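23/01/2019

Decision on the wagon is made, or close enough that I am writing down the reasoning before I change my mind again. I have been to Plerkier Motors on the bypass three times since New Year and have driven the Amato wagon in both trims. The old Levaneck sedan goes in as part exchange. They want it in April, when the new one arrives, so it has to stay presentable and running until then.

Offer on the Levaneck as of this afternoon is $3336. The first offer was lower by $606, and the difference came from producing the service folder, which I should have taken along on the first visit. The appraiser checked the sills, the tailgate drain and the underside of the spare wheel well. He noted the scuffed rear bumper and the worn driver's bolster. He did not note the slow window regulator on the passenger side, but I mentioned it and the number did not move. The figure is conditional on no new damage and no warning lights at handover.

Trim comparison, for my own reference. The base Amato has the smaller wheels with a taller sidewall, cloth seats, manual lumbar adjustment and the plain heater controls with three knobs. The upper trim adds larger wheels, a powered tailgate, heated seats and a touch panel for the climate. On the coarse concrete section past the water tower the base car was clearly quieter. I drove both over it in the same direction at the same speed, windows closed, fan off, radio off. The upper trim transmitted a sharp knock from the expansion joints that the base car rounded off. Replacement tires in the larger size also cost a good deal more, and only two of the brands I would consider make a winter tire in it. That settles the wheels. The heated seats can be had separately on the base car as part of a cold weather pack, with the heated mirrors and the washer jets. Price of the pack is $600. I will take it.

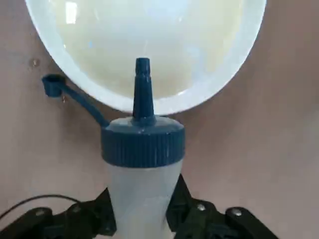 Coolant on the Levaneck was down again this morning, a finger's width under the lower mark on the expansion tank with the engine cold. It was at the mark when I checked it at the start of the month. No drips on the garage floor, no white residue around the water pump, no sweet smell in the cabin and the heater is normal. My suspicion is the tank cap. The rubber ring on the inside has gone flat and shiny, and the spring feels weaker than I remember. The ribs on the outside have worn down as well, to the point that I need a rag to turn it; a fine-ridged screw cap like the dark blue one on the white plastic bottle, under the bowl there, would give far better grip than what the factory fitted. I ordered a new cap from Flukano with the correct pressure rating stamped on it. Topped up with premix of the same type as before. I marked the level on the tank with a strip of masking tape and will read it cold each morning before starting.

If the level holds with the new cap, that is the end of it. If it drops, I rent the pressure tester and look at the lower radiator hose, where the clamp has been moved at some point and there is an old impression in the rubber beside the current position. I do not want to spend money on a hose for a car I am giving up in April, but a warning light at handover would cost more than the hose would.

Battery was tested on the dealer's tool while I was there. Result was a pass with reduced cranking capacity. It has started every morning so far, including the two very cold ones. I cleaned the terminals when I got home, refitted the negative clamp, which had been seated slightly too high on the post, and coated both with grease. Clock and radio presets had to be entered again.

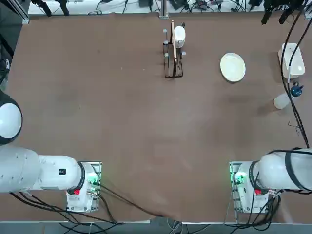

Financing is the part still open. The salesman prefers that I use the Plerkier plan and has put a set of floor mats and the first service on the table if I do. The monthly payment looks low, but it is low due to the length of the term, and there is a documentation fee on the second page that does not appear in the summary. I worked it through both ways at the desk after supper. With the credit union loan I pay less in total, even after buying the mats and the first service myself. The dealer plan permits early payoff, with a charge if it is done in the first year. I have asked for the payoff terms in writing. They said they would email them, and nothing has come yet.

Also asked about the tow rating. The brochure and the door sticker gave different values for the base car. The parts desk says the brochure refers to the version with the auxiliary transmission cooler. I only need to pull the small utility trailer, so either value is sufficient, but I would like the correct one on the order sheet. Wiring for the trailer plug is to be the factory harness and not a splice into the rear lamps. I had the splice on the Levaneck and it corroded twice.

Color: gray. There was a dark green one in the back row that I liked better, but it has the large wheels.

To do before the next visit: print the loan quote, find the second key for the Levaneck (last seen in the tool drawer), remove the roof bars, take the snow brush out of the trunk before I forget that it is mine. Check whether the roof bars fit the Amato rails. The clamp width is stamped on the foot, but I could not read it in the dark. Will look tomorrow with the coolant reading.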